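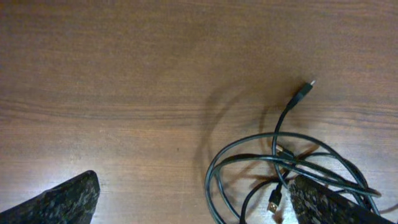

Figure-of-eight is the only method worth teaching, one reader wrote after the April notes on lead storage, and anything wound round the hand and elbow should be undone and started again. The same correspondent wanted to know whether Pretis, in Zultham, still uses plain over-under coiling for its small leads. I had the open day there on my list already, so I took the question along.

The short reply is that they use both, sorted by length. Anything up to 2 metres is over-under coiled. Longer leads are laid in a figure of eight on the table and then folded once. The hand-and-elbow method is discouraged for the reason the reader would expect: each turn puts a full twist into the sheath, and the twist comes back as a kink when the lead is pulled out straight.

The site

Pretis occupies the ground floor of the Hollis building, behind the goods yard. The entrance is on the yard side and the sign is small. Doors opened at 10 in the morning and the tour left when enough people had gathered. Visitors are asked to keep to the left of the racking.

The firm takes in mixed leads from offices and schools, checks them, sorts them and sends them back coiled and labelled. Stock waiting for return is held in Mukura, the name given to the inner store and painted over its door. The store holds 300 coils when full. Each coil hangs on its own peg with a paper tag facing outwards, and the tag carries the length, the type of plug at each end and the month of the last check.

Untangling

The part of the tour I had come for was the handling of tangled bundles. Leads arrive in sacks and are seldom separated beforehand. The working order given to us was as follows.

Put the bundle down on a clear stretch of table and let it spread under its own weight. Do not pull on a loop. Find a free end and leave it where it can be seen. Open the outer loops first, working away from the densest part, and shake gently between passes. Feed the free end back through only when the loops around it are slack.

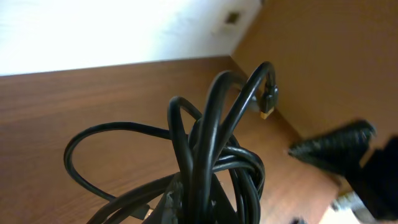
The second free end is treated differently. It is left alone until the first has been followed back at least as far as the middle of the knot, as two ends moving at once tend to re-tie what has just been opened. With several leads in one bundle, only one is worked at a time, and the others are pushed to the side as a mass.

Plugs are the usual obstruction. A moulded plug body catches on any loop narrower than itself, and a pull at that moment puts the load on the strain relief. The staff routine is to widen the loop with two fingers and pass the plug through nose first. Metal tips are wiped with a dry cloth afterwards. I asked about contact cleaner and was told it is kept for audio leads.

Surfaces

There was a useful discussion of table tops. Smooth wood-finish surfaces are preferred to rubber matting, on which the sheath drags and the loops will not relax. The drawback is glare. A polished top under strong light makes a glossy black lead harder to follow by eye, particularly where strands cross. Pretis has tried paper sheets under the work and given them up, the edges having lifted and become caught in the bundle. The present arrangement is to turn the table so that the worker has the window to one side.

Storage of finished coils
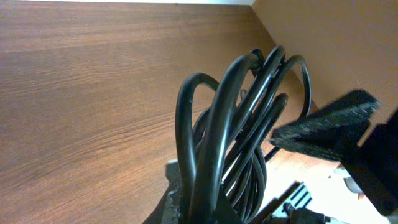
Coil size matters more than I had allowed for. The house rule is an inside width of 21 centimetres for ordinary mains leads, with every turn the same, so that the coil hangs flat on its peg. Uneven turns are the commonest fault found at the final check. The black coil on the wood is a fair illustration: its largest loop curves out on the left, the narrower ones fan away to the upper right, and all of them are pinched in at the bottom. A lead kept like that for long will take a set at the pinch. The correction is to open it completely, run it through the hand from plug to plug to take out the twist, and wind it again with the tie placed loosely across all the turns.

Ties are hook-and-loop strip, 4 to a sheet, cut on site. Wire ties are removed on arrival and thrown away. Rubber bands are removed too, as they perish and leave a residue on the sheath. The strip is fixed to the lead near the plug and stays with it, so it cannot be lost when the coil is opened.
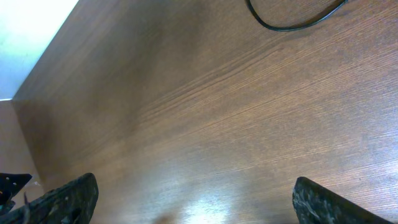
A lead that has been stiffened by cold storage is left to come up to room temperature before any of this is attempted. So is one that has already taken a set; it is laid out in a long shallow curve on the table, or hung over a broad wooden rail, and wound the next morning.

Rejected leads go to a separate bin by the yard door. Grounds for rejection are a split sheath, a loose pin, a crushed section or an unreadable rating. Repairs to the sheath with tape are not accepted.

Practical notes

The tour takes an hour, with a further half hour at the tables for anyone who wishes to try the over-under coil. Left-handed visitors should say so at the start, as the demonstration is given right-handed. Parking in the yard is limited and the bus stop is on the main road, opposite the Hollis front entrance, which is kept locked. Tea was available. The printed sheet on coil sizes had run out by noon and further copies can be requested at the desk.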